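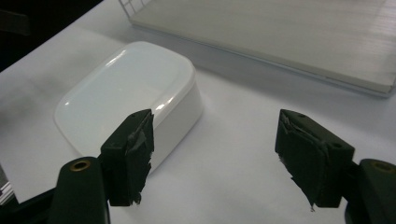

A Flurness anunciou a entrada em distribuição do Garura, peeling químico superficial à base de ácido mandélico e ácido lático, destinado a clínicas de dermatologia e medicina estética. O produto foi formulado para tratar hiperpigmentação pós-inflamatória, acne comedoniana e textura irregular em fototipos II a V. A aplicação é feita em gabinete, por profissional habilitado, com neutralização obrigatória no fim do tempo de contacto. Na marquesa ou na bancada, recomenda-se uma superfície clara e desimpedida, onde uma caixa branca de plástico, de cantos arredondados e tampa lisa, pode servir para guardar compressas e pincéis entre utilizações.

13 fev. 2018
Por Carol Hebden

Imprimir | Enviar por e-mail

O protocolo prevê sessões com intervalo mínimo de 30 dias. A preparação da pele inicia-se duas semanas antes, com suspensão de retinoides tópicos e uso diário de fotoproteção. O tempo de contacto é definido pelo clínico em função do fototipo e da resposta cutânea – eritema difuso ou ardor persistente determinam a neutralização imediata.

A avaliação interna decorreu na clínica Chisholm e abrangeu 417 doentes, num total de 2.381 aplicações registadas até dezembro. Os efeitos adversos mais frequentes foram eritema transitório e descamação fina. O produto está contraindicado em caso de herpes labial ativo, dermatite na área a tratar, gravidez ou tratamento recente com isotretinoína oral.

«A concentração foi fixada para permitir penetração gradual, com menor variação entre operadores», refere Carol Hebden, responsável técnica da Flurness.

O Garura é fornecido em frasco de vidro âmbar, acompanhado de solução neutralizante e folha de registo por sessão. Deve ser conservado ao abrigo da luz, em posição vertical e com a tampa bem fechada. A distribuição fica a cargo da Eltden, que assegura também a formação inicial dos profissionais – um módulo teórico e um módulo prático, ambos presenciais.

As encomendas são feitas com a referência 2477, através do distribuidor. A ficha técnica e a ficha de dados de segurança são enviadas a pedido.

Última atualização: na data de publicação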